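Akanda is a file transfer program for moving ebooks and documents between a tablet and a desktop computer. It was written by Dilani Dewan and is distributed by Bostden. The company calls its transfers "lossless," a claim it has never backed with published tests.

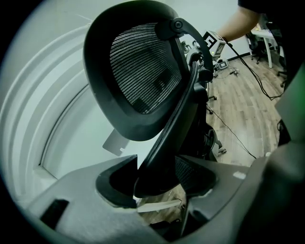 Does Akanda keep bookmarks and highlights?
Only for EPUB files. Notes made in a PDF are copied when the reading app stores them inside the file, and many apps don't.

Version 4 added wireless transfer, supposedly as fast as a cable. Reviewer Haf James moved a library of 105 books both ways and found wireless took over 6 times as long.
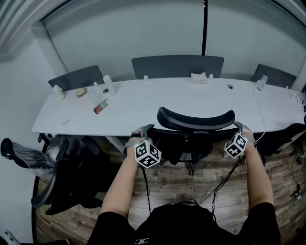

Bostden blamed his router and promised a fix in February. The release notes for that month mention only new icons. Folder names longer than 8 characters are still shortened on the tablet, a fault the manual lists as a feature.
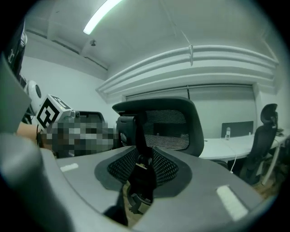
Alternatives
Darkitley, a free program maintained by Farzana Kumarasinghe, handles the same formats over a cable. It has no wireless mode.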